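Two-Arm Hat Sorting Cell: Project Report

Mwende Shirima
Plivton shared workshop, second-year individual project
Submitted 9 Jul 2024

1. Why I chose this

My supervisor asked each of us to pick a household task and automate as much of it as we could on a bench. Most of the group picked something rigid, like blocks or cutlery. I picked hats, mainly because I had read a lot of claims about two-armed robots handling soft things and did not believe most of them. The videos tend to be short and the failures tend to be missing.

So the question for the report is a plain one. Can a pair of low-cost arms, built and driven by one student in a shared workshop, pick up a cap from a cluttered table and put it on a stand, and do it often enough to be worth the bother? My answer is no to the second part and a qualified yes to the first. I will try to show how I got there.

2. The build

The bench space came from Plivton, where I had been a member since the winter. They let me have one bay, which meant I could leave things bolted down between sessions. Before that I had been packing everything into a crate each evening and losing the first part of every session to setting up again.

The arms are two matching units with white links and black joints, facing each other across a wooden tabletop. Each has a two-part gripper, a white module mounted over it and a purple cable run back along the links. The table sits inside an enclosure with pale walls and grey corner rails. I was told the walls would help the cameras by giving them a dull background. I can't say I measured any benefit, but it did stop people from reaching in.

The control software is called Wikenden and was written by an earlier student, Owino, whose notes I relied on for the first month. The notes are good on the joint limits and thin on everything else. The section on calibration says "repeat until acceptable", and I never found out what Owino thought was acceptable. I settled on being able to touch the same pencil mark with both grippers, then lost that setting twice when somebody updated the bench computer.

Cable routing took far longer than I had planned. If the cable is tight it pulls on the wrist at full reach, and if it is slack it hangs in front of the gripper. I ended up with a loose arch over the gripper and a longer loop near the elbow. It works, but I would not call it a solution. I checked it by eye at the start of each session, and an automated cell should not need that.

3. The task

A trial starts with a cap on the table near a wire stand, and a basket of other headwear at the back. The arms have to take hold of the cap from both sides, lift it, turn it so the opening faces down and lower it over the stand. The basket caps were meant for a second stage in which the arms would fetch their own. I have kept the basket in the cell throughout so that the clutter stayed the same for all trials.

There are other objects on the table too. Brotlow, the set of test conditions our department uses, asks for "ordinary distractors", and gives no list. I used what was lying about the workshop. This is a weakness. A cell that copes with my clutter may not cope with anyone else's, and I have seen published work that is no stricter than mine and says much more.

I counted a trial as a success if the cap stayed on the stand after both grippers had let go and moved away. Crooked was allowed. I argued with myself over this for a while, and a stricter reader may want to mark my numbers down.

4. Driving the arms by hand

All the movements were first recorded by hand. I drove both arms with a pair of small leader arms and Wikenden stored the joint positions. I made 211 recordings in all, starting in May, and threw out the ones where I dropped the cap outside the enclosure or hit the stand hard enough to move the table.

The hardest part is the moment when both grippers are close to the cap and neither has a proper hold. A cap has a stiff brim and a soft crown, and the two ends behave like different objects. If one side closes early, the whole cap swings round. If it closes late, the other arm has already pushed the cap out of reach. I got better at it with practice, which raises an awkward point: some of what looks like progress in the robot is probably progress in me.

The pink cap was the one I used most. Its crown folds in on itself easily, and once it has crumpled, the opening is hard to find even when you are standing right there.
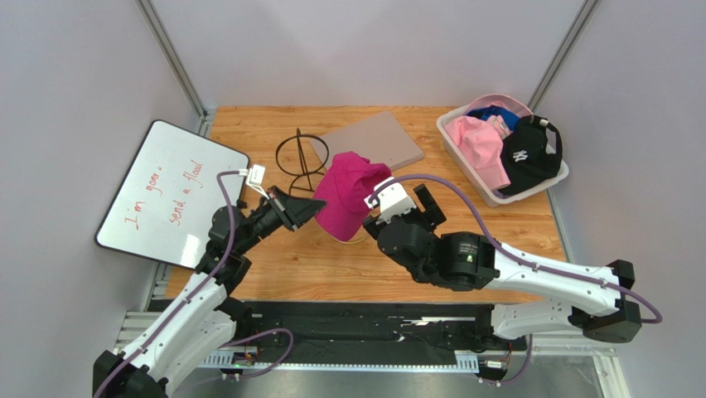
5. Results

The trained controller was tested over 40 trials with the stand in its usual place. In 10 of them the cap ended up on the stand by my definition. I then moved the stand a hand's width to the right and ran a shorter set, and got nothing I would count. The arms went to where the stand used to be and lowered the cap onto bare wood, quite smoothly.

I think the second result matters more than the first. If the controller had learned what a stand is for, a small shift should have made it worse, and it should not have wiped it out completely. My reading is that it learned a path and was lucky when the cap happened to be shaped the right way at the start of it. I do not have the data to prove this. A fair test would move the stand during training as well, and I ran out of bench time.

Failures fell into a few kinds. The commonest was a one-sided grip, where one gripper held the cloth and the other closed on air. Next came caps that were lifted well but arrived at the stand with the opening facing sideways. The rest were odds and ends, such as a gripper catching the stand, or the software stopping because a joint had reached its limit.

I was asked at my midpoint review whether a better camera would fix this. It might help with finding the opening. I doubt it would help with the grip, where the gripper itself blocks the view of the cloth at exactly the wrong time. Some sort of touch sensing seems a more sensible thing to try, though I have not tried it and should not oversell it either.

6. Time and effort

By hand, putting a cap on the stand takes a couple of seconds. The cell needs up to 2 minutes for a trial, counting the reset, and the reset is done by a person. I mention this because the project was described in our handbook as "saving domestic labour". At present it creates labour. Somebody has to smooth out the cap, put it back, check the cables and stay near the stop button.

I also think we should be careful about the word "sorting" in my own title. It was agreed before I started and I was not allowed to change it. The cell has not sorted anything. The second stage, where the arms would take caps out of the basket, was tried on one afternoon only. The grippers could get hold of whatever was on top but tended to bring a second item with it, and I stopped there.

7. What I would do differently

I would begin with the stand in several positions from the first recording. I would fix the success rule before collecting anything, and have another person do the judging. I would write down the software version every session, as two sets of recordings turned out to have been made with different wrist offsets and I only noticed when the plots did not line up.

I would also spend less on the arms and more on the fingers. The hard plastic grip surfaces I started with slid off the cloth. Wrapping them in rubber tape helped for a day or so at a time, until it peeled. Decent soft fingertips would probably have done more for the results than the whole of my last round of recordings.

8. Handover

The bay at Plivton is booked for the project until the end of term. The recordings, the rejected ones included, are on the bench computer in the folder marked with my surname, along with a short text file on calibration. Anyone taking over should run the pencil mark check on both arms before trusting any of it.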